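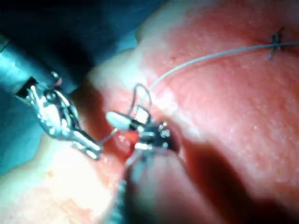 Steel jaws and a small white pledget. Drestiton Hospital open day, October.

Up the water tower and under the kitchens: a day at Drestiton

I have been walking past Drestiton Hospital for years, always on the wrong side of the wall, and every October I miss the open day. This time I got there before the gates opened, with a sandwich, a flashlight and far too many questions about plumbing. I like old hospitals the way other people like castles. They have towers and tunnels too, and as a bonus everything in them was built to do a job.

The site began as four brick ward blocks on a hill, strung along one very long corridor. You can still read the plan from the parking lot if you know what to look for: the tall windows facing south, the stubby little towers at the end of each block where the sinks and toilets were kept well away from the beds. Two of the blocks still have patients in them. One is offices, and the last has been turned into classrooms, with the modern wing stuck on behind it in yellow brick. I was ready to dislike the modern wing and ended up rather fond of it - the staircase has a lovely curved handrail, and the floors are laid in a green that matches the old tile almost exactly.

The tower tour fills up first, so do that one early. There are 91 steps, the last stretch being an iron spiral so tight that I had to carry my bag in front of me. At the top is the old tank room. The tank itself is long gone, but the riveted ring it sat on is still there, and you can walk all the way around it. Our guide explained that the hill was chosen for its air and that only afterward did anyone work out how hard it would be to get water up there. The answer was a pump at Tirthorpe, down by the river, and a pipe laid straight up through the orchards. You can trace it from the tower window by the line of fruit trees that are a bit younger than the others. I stood there far longer than I should have, and someone had to come back up for me.

From the tower we went down, a long way down, into the service tunnel. It runs for 142 yards from the boiler house to the far ward block, and it is warm and dry and smells of old paint. Coal, linen and dinners all used to travel along it on little flat trolleys, and the grooves from the wheels are worn into the floor at both corners. One trolley survives! It's parked in a side bay with its brake on, and children are allowed to ring the bell. So are adults, if they ask nicely. Above your head are the pipes, painted in different colors according to an old key that still hangs framed by the boiler house door: cream for steam, brown for returns, a very handsome dark blue for cold water. Half of the pipes are dead now and nobody has repainted the live ones to any newer scheme, so the key is still in daily use.

The kitchens are at the halfway point, and I could happily have spent the whole day in them. They turn out almost 3,000 meals a day, for Drestiton and for two smaller hospitals at Coste and Tidcombe, and they do it in a room that was designed for a quarter of that. We went through after lunch service while the big kettles were being cleaned. The tilting mechanism on the oldest one is a brass hand wheel, and it moves with one finger. I know because I was allowed to try it. There was soup to taste (leek and barley, very good, better with pepper) and a wall of old menu cards, which I recommend reading slowly. Tapioca was served a great deal. So was something called brown shape.

After the kitchens you are free to wander, and I followed the signs up into the modern wing for the surgical rooms and the teaching floor.
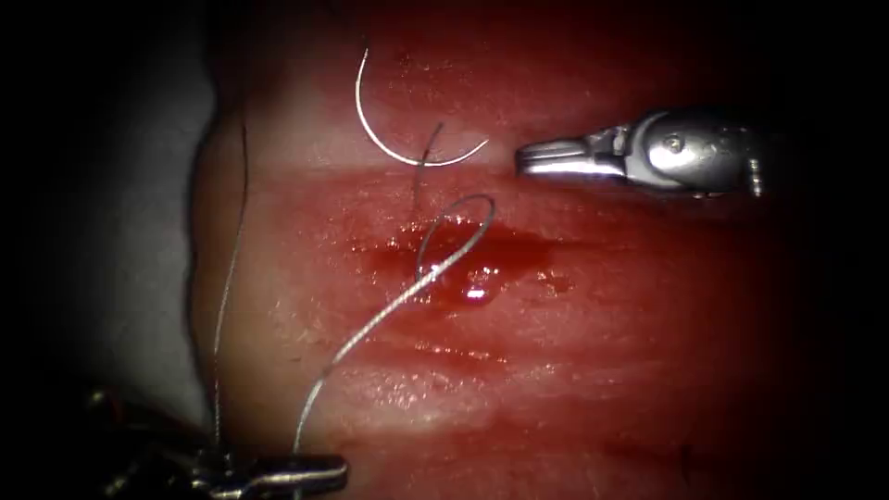 Suturing in the surgical rooms, with one instrument from the right and another from the lower left.

There was a good crowd up there, so I didn't try to see everything. I was more taken with the old lecture theater next door, kept when the rest of that corner was rebuilt. It has steep wooden benches, a rail to lean on, and a skylight that can be covered with a blind worked by a rope and a cleat, like something off a sailboat. The benches are brutally uncomfortable. Generations of students have carved initials into the back row, and a few have carved small, quite skillful drawings of boots.

Then back to the ward block for the part I had been looking forward to most.
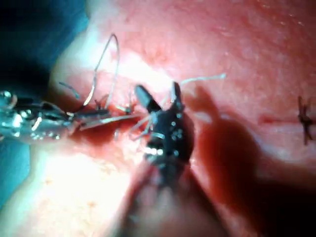 Light is the thing the old ward builders cared about above almost everything, and the empty upper ward at Drestiton is the best place I know to see what they were up to. The windows go nearly to the ceiling, one to each pair of beds, and the corners of the room are rounded so that there is no dark angle anywhere for dust to sit in. Walls are tiled to shoulder height in pale cream and painted above that in a flat white. Flat, our guide said, was the result of complaints: the first paint was glossy, and on a bright morning patients couldn't look at the opposite wall. Plenty of light is one problem and glare is another, and you can find both in the modern wing as well, where a polished instrument shaft shines in bands and one side of a curved piece of tissue goes almost white while the upper middle stays soft and even. The ward answer was simple enough. They changed the paint and hung thin calico blinds that pull up from the sill instead of down from the top, so the sky still comes in over the beds. One window has its blind rigged up again and you can work it yourself. I pulled it up and down several times and felt the whole room change - marvelous.

A few practical notes if you're thinking of going next year. The bus from Tirthorpe stops at the lower gate, and it's a stiff walk up from there, though the orchard path is prettier than the road and comes out right by the boiler house. The tunnel has a step at each end and the tower is hopeless for bad knees, but the kitchens, the ward and the modern wing can all be reached by elevator. Tea is served in the old laundry, under the drying racks, until 4 p.m. Get the plum cake if there is any left. The booklet on the building is sold at the same table, and it has a fold-out plan of the drains that I have already pinned up over my desk.

I never got to the chapel, or the mortuary garden, or the clock. The clock tour goes at noon and I was underground at the time, ringing the trolley bell.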